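Stustton Tabletop Items
Small household objects on tables, living room subset
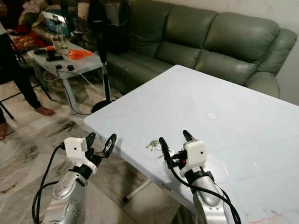
Sample view: keys on a ring near the front edge of the table, round white disc farther back.

Contents

The subset holds 825 recordings of small items on low-clutter tabletops in furnished living rooms. Items include keys, discs, coasters, lids and similar things that fit in one hand. Each recording covers 1 layout. There are 30 item types and 4 rooms.

Rooms

Room names are Stustton, Zetwood, Mizuno and Godico. They are labels only and carry no location data. Tables and seating stay in the room between recordings. Sofas and side tables are background and are not labeled.

Fields

item_type: one of the 30 types
room: room label
zone: front, middle or back of the tabletop
surface: free text, color and visible wear
notes: free text, may be empty

Keys on a ring are stored as one item. The number of keys is not recorded.

Splits

The test split has 246 recordings. The rest are for training. All rooms appear in both splits.

Known issues

Pale items on pale tabletops have weak edges, and some outlines are loose. Scuffs and smudges on the surface were left in place. Zone labels near a boundary may differ between annotators.

Changes

2023-11-23: first release. Corrected outlines for white discs are planned for December.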